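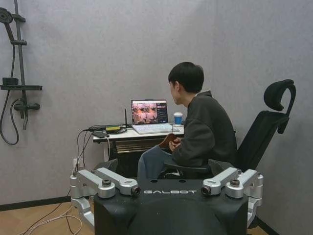

The operator at his desk, seen over the shoulders of the unit.

Home Fiction Essays Archive About

THE TRIAL PERIOD

The offer from Resum was two weeks free, after which the robot would cost me 3,000 a month or go home. I run a review column for people who rent apartments in Gedarside, most of whom can't afford a toaster with a timer, so naturally I said yes.

It arrived with an operator. The brochure had called the product "independent," and the operator, a young man with short black hair and a gray sweatshirt, had evidently been told not to discuss the brochure. He asked where he could set up. I gave him the corner with the outlet. He put down a laptop, plugged in more cables than I own appliances, and thanked me for the chair.

"Is it on?" I asked.

"It's been on since the elevator."

The robot said GALBOT across its chest, in case we were separated at a train station. Its arms were silver and very handsome. I asked it to fold a towel.

It considered the towel. I considered the robot. The operator looked at his screen with his head tilted down, like a man reading a menu in a restaurant he has already decided to leave.

After 20 minutes there was a fold in the towel. I wrote in my notebook: "Folds." Then, wanting to be fair to Hoxha, who had sold me a rival kit in April that only ever opened and closed one drawer, I added: "Better than the drawer."

By the second week we had a routine. I made coffee for 2 and the robot moved the spoon. It never moved it anywhere useful, but it moved it with such care that I began leaving spoons out. The operator ate lunch at the desk and said things to the laptop that I took for code until I heard one of them was about the parking.

Nundeo, the insurer, called to ask if the unit had damaged anything. I said it had hurt my feelings about towels. They asked me to rate the experience out of 10.

I gave it a seven. On the last morning the crate came, and the operator wound up his cables, and I said they could leave the robot another day if the truck was full.

"The truck's empty," he said.

"Well," I said, "the offer stands." He asked if he could keep the chair, too – just for the day.

I put out a spoon.

29 January 2024

Share 20 Comments 2

Search stories Go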